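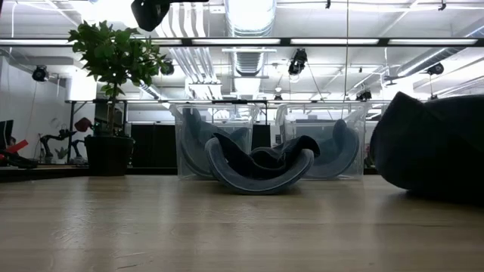
News > Press releases > Robotics

Search this site Enter keyword Go

PRESS RELEASE

Repeat test of Hodar finds the robot sorts soft goods less well than its own scoring says

Nostley, Thu 6 May

Brekovia has published the results of a repeat test of Hodar, a training method meant to teach robot arms to pick up padded fabric items and put them into bins. The method works to a degree. It does not work as well as its scoring system reports, and the gap between the two is the main finding of the study.

Over 348 attempts, the automatic checker supplied with Hodar recorded a failure six times. Two people then watched the recordings of every attempt, separately and without seeing what the checker had decided. They found a further 47 attempts that the checker had passed and that, under the written rules of the task, should have been failed.

"If you read only the checker's output you would think this was close to a solved problem," said Duván Grajales, who led the work at Brekovia. "I don't think it is. It's a decent method with a generous marker."

What was tested

Hodar learns from demonstrations. A person steers the arm through the task a number of times, the system records what the arm and the cameras did, and a model is trained to copy the behaviour. Brekovia used 100 demonstrations, all of them made on the Nostley bench by the same two operators. The original notes for the method recommend using one operator throughout. The team used two because most places that might buy such a system would not have the same person available every day.

The task was to take a curved, padded fabric piece from a wooden table and place it in one of two clear plastic bins. The piece had to be fully inside the bin, and the bin had to be left standing where it was. An attempt ended when the arm let go and moved back, or when time ran out.

Soft goods are awkward for robots. A rigid part has one shape and can be gripped in the same place each time. A padded fabric piece sags and folds, and it may sit up on its edge or flop over depending on how it was put down. Clear bins make matters worse, as depth cameras often see straight through the walls or pick up reflections from the lights. Brekovia chose clear bins for that reason. Earlier demonstrations of Hodar used opaque ones, and the team wanted to know how much of the performance depended on that.

The answer appears to be: some of it, though less than expected. The arm rarely missed a bin altogether. Most of the trouble came in the last part of the movement, when the piece was released.

Where the attempts went wrong

The 47 disputed attempts fall into a few groups. In the largest, part of the fabric was left hanging over the rim. The checker looks for the item's centre and asks whether it lies inside the outline of the bin as seen from overhead. A piece draped across the rim can satisfy that test quite easily, and in a shop or packing room somebody would have to come over and push it in.

In the second group, the arm knocked or dragged the bin. The checker does not look at the bin's position once the attempt has started, so none of these was picked up. A few bins ended up against their neighbour with the fabric pinched between them.

A smaller group involved pieces that went into the wrong bin. The checker passed these when the two bins were touching, apparently treating the pair as one container. Brekovia has reported this as a fault and has been told that it will be looked at.

The reviewers did not agree on everything. Where they differed, the attempt was shown to a third colleague, who had not worked on the study, and her decision was final. The full list of disputed attempts, with the reviewers' notes, is included with the report so that readers can disagree with the decisions if they wish. Several are close calls. One reviewer counted a trailing seam as "fully inside" and the other did not, and it took an afternoon to settle on a wording.

Results with the bench rearranged

Attempts were split between the layout used for the demonstrations and layouts in which the bins or the fabric pieces had been moved. Performance was better in the familiar layout, as anyone would expect. With the bins shifted sideways, the arm usually coped. With the fabric piece turned over, so that the arc faced down instead of up, it often took hold of the top layer alone and lifted that, leaving the padded part on the table for a moment before it followed or fell.

Brekovia does not claim to know why. One explanation is that too few of the demonstrations started from that position. Another is that the model relies on the light and dark areas of the fabric to decide where to grip. The study was not designed to separate the two, and the report says so.

The team also warns against reading much into the difference between layouts. The groups were of unequal size, the order was not fully random in the first sessions, and the bench was used for other work between sessions. Only the overall comparison between the checker and the human reviewers was planned in advance.

Nina

The software that ran the attempts and stored the recordings is called Nina. It is Brekovia's own and has been used there for earlier tests. It sets the starting layout, tells the operator what to place where, starts the arm, and hides the checker's verdict from anyone who will later review the attempt.

Nina is not a product and there is no plan to sell it. The code will be made available in August, along with the task rules and the recordings. Earlier release was considered. The recordings first have to be gone through for passers-by, and that is slow work.

Grajales said other groups would do well to be suspicious of Nina too. "We wrote it, so we're used to its habits. There was a bug in the timer during the first week that stopped some attempts early. We threw those out and ran them again, and the report says which ones. Someone else may find another."

What the study does not show

The arm spent almost 30 hours on the task in total. That is long enough to compare two ways of scoring, and far too short to say anything about wear, breakdowns or how the method would hold up over a season's work. Nothing in the results supports a claim that Hodar is ready for use in a warehouse or a laundry. Nothing in them shows that it could not be made ready either.

Only one kind of fabric piece was used. The pieces were of the same curved type throughout, and the findings may not carry over to flat items such as towels, or to garments with sleeves. Brekovia has had enquiries from two companies asking whether the method would fold clothes. It was not asked to fold anything in this study.

Speed was recorded and is given in an appendix. The team has left it out of the main findings, mainly because the arm was run slowly for safety while people were standing near the table. A person doing the same job by hand would be a good deal quicker, and the report does not pretend that the comparison is close.

The study also had no rival method to set against Hodar. A second system had been planned, but it could not be made to run reliably on the same arm in the time available. Readers looking for a ranking will not find one.

A request to people who publish success rates

Brekovia is asking groups that report success rates for soft goods handling to say three things plainly: what counted as a success, who or what did the counting, and whether anybody watched the recordings afterwards. Many reports give the first. The other two are often missing, including, Grajales admitted, from some of his own earlier work.

"I've put a figure from an automatic checker on a slide and not gone back to look at the video," he said. "It looked fine. I've no idea now whether it was."

The authors of Hodar were sent a draft of the report before publication. They accepted the finding about touching bins. They disputed the decision to fail attempts in which a bin had been moved, on the grounds that the task they had in mind uses bins fixed to the table. Their reply is printed in full at the back of the report, and a version of the results with those attempts counted as passes is given next to it. The checker still comes out too generous on that version, by a smaller margin.

Further tests

A follow-up will use the same arm and the same pieces with a stricter checker that looks at the rim of each bin as well as the item's centre. Early trials of that checker have thrown up the opposite problem: it fails attempts that both reviewers would pass, usually when a reflection on the plastic is taken for fabric. The team has not decided whether to fix this or to go on paying people to watch the recordings, which so far has been cheaper.

No date has been set for the follow-up results.

Notes for editors

The report has not yet been peer reviewed. It has been submitted to a workshop and the comments received will be posted with it.

Brekovia paid for the study from its own funds. It has no financial interest in Hodar and received no payment from the method's authors, who supplied the software and answered questions by email.

"Success" in this release means that both reviewers, or the third reviewer in a disputed case, judged the attempt to have met the written rules. Figures from the automatic checker should not be quoted without saying that they come from the checker.

Duván Grajales is available for interview. Visits to the bench at Nostley can be arranged through the press office, though the arm may be in use for other work and a demonstration cannot be promised.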